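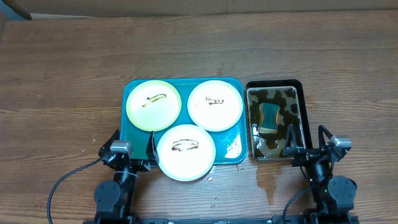

Irfan Chong asked under our last post whether the dish station team will have fewer shifts once the arms are wiping plates. It is a fair question and we will answer it in full.

1/ No shifts at the Gustska kitchen have been cut. Six staff were rostered on dishes in April and six are rostered now. Two have moved to prep for part of the day, at their own request and at the prep rate.

2/ The task under trial is narrow: sauce marks on round plates, a sponge, a tray. Pots, glassware and cutlery remain with staff.

3/ Staff have logged 2,877 plates to date. Of these, 326 were sent back for a second wash by hand. That work is paid time and is counted in the roster.

4/ Tiina Hyvönen has asked that the person on station be able to stop the arms without calling a supervisor. This has been agreed and is now in the written procedure.

5/ Sore wrists and wet floors were the main complaints before the trial. We will ask the same questions again before any decision is made about the Plullar site.

6/ Comments from staff may go to Sotiris Moschos until 4 pm, or in writing at any time.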